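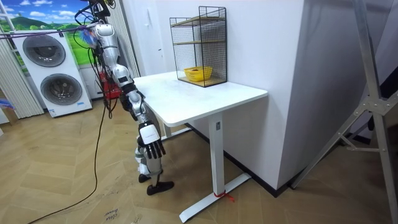
1/ Standing desks: a skeptic's thread

Akihiko Kawaguchi
@akihikokawaguchi
Nov 13, 2024

My office is offering everyone a white standing desk and a little booklet about how it will change our lives. I have read the booklet. I have questions.

2/ The booklet says standing "burns up to 200 extra calories a day." Up to. I would like to meet the person at the top of that range and find out what they're doing at their desk. Squats?

3/ No source given, by the way. There's a tiny number next to the claim, and the tiny number goes to a footnote that says "internal research, Trarkon." Trarkon makes the desk.

4/ I'm not saying sitting all day is great. My back has opinions about sitting all day. I'm saying "sitting is bad" and "so buy this" are two separate sentences and someone has glued them together.

5/ Tried one for 2 weeks last year at my old job. Week one I stood a lot and told people about it. Week two I leaned. By the end I was basically lying on the thing with my elbows. My feet hurt in a place I didn't know was a place.

6/ Then you need the mat. Then the mat slides, so you need the better mat. The Bondex mat is $179. For a mat. It has "terrain." I have terrain at home, it's called the driveway.

7/ Someone is going to reply that I was doing it wrong and should alternate. Sure. How often? One site says every half hour, another says an hour, the booklet says "listen to your body." My body says lunch.

8/ Also, ask anyone who works a register or cuts hair how good standing all day feels. Those folks have been running this experiment for a very long time and they're asking for chairs.

9/ The part that bugs me most is the app. The Jastero app pairs with the desk and logs your "uptime." My manager swears only I can see my numbers. Then why is there a team leaderboard?

10/ @ replies: yes, I know some people with back trouble love theirs. Good! If it helps you, keep it. I'm not coming to take your desk. I'm asking why the whole floor needs one when we couldn't get the window fixed.

11/ And yes, I've seen the Adamczyk treadmill version. Typing while walking. I can barely read email while sitting still. Somebody sent me a video review and the guy was out of breath by the part about the cup holder.

12/ What I'd like to see before I believe any of this: a group of normal office people, a whole year, and someone checking how many desks are still going up and down at the end of it. At my old place I'd say most were parked at sitting height with a plant on them.

13/ What I do now, free of charge: I walk to the far kitchen for water. I take phone calls in the hallway. I get up when the printer jams, so that's plenty of steps right there. No leaderboard.

14/ Small update, the form to opt out of the desk is 2 pages long and asks for a reason. The form to get one is a single checkbox. Make of that what you like.

15/ I wrote "content with chair" in the box. Will post if they get back to me.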